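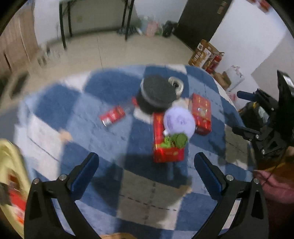

I've been putting off writing about the move because every time I sat down to do it, there was another box to open. But the kettle has a permanent home now and I can find my own socks most mornings, so I reckon it's time.

For anyone who missed the last post, I've left the flat in Storklow after 14 years and gone the grand distance of 38 miles. You'd think I'd emigrated. I had a little cry in the empty kitchen, handed over the keys and then spent the whole drive worrying that I'd left the freezer drawer behind. (I had. It's still there, I assume, and I hope the new people like it.)

The thing I really want to talk about is stuff, and how much of it I own. I always thought of myself as a fairly tidy person with a normal amount of belongings! The removal firm, Gosselin, sent me a form beforehand asking how many boxes I'd need and I wrote down 24 with total confidence. I'd filled those before I'd even finished the bedroom. After that it was supermarket crates, bin bags, two suitcases and a laundry basket with a duvet cover tied over the top, and the men who came were very polite about it.

My biggest mistake was the labelling. I started off so well, with the room on the side and a list of what was in there, and by the final evening I was writing "BITS" on everything. So I now have a whole stack called Bits, and opening one is like a lucky dip run by someone who doesn't like you. Yesterday's had a cheese grater, my passport, half a jigsaw and a phone charger for a phone I sold years ago.

The other surprise was the bill for the broadband. I'd signed up with Cenix because they promised a same-week switch, and the same-week switch took nearly a month and came with a setup fee I don't remember agreeing to. I've complained. They've given me a reference number ending in 908 and I can recite the hold music. In the meantime I read four library books and rang my sister a lot, so I can't pretend it was all bad – but I'd still like my money back.

What I do love is the light. The old place faced a wall, and here the sun comes right into the front room from breakfast until well after lunch. I've moved my chair three times to follow it. There's a bakery, Trilterico, at the bottom of the hill that does a cardamom bun I think about more than is healthy, and the walk back up is steep enough that I count it as exercise.

The garden is a different story. It's mostly brambles and a shed that leans, and I've been told by everyone who's seen it to leave it alone for a year and see what comes up. I'm not a patient person, so I've already bought tomato plants. They're on the windowsill looking leggy and they'll go out in June, once I've hacked a clear patch for them by the back fence.

If you've got any tips for getting brambles out without losing half the skin off your arms, please leave them in the comments. I bought some long gloves, but I packed them, and they're in Bits.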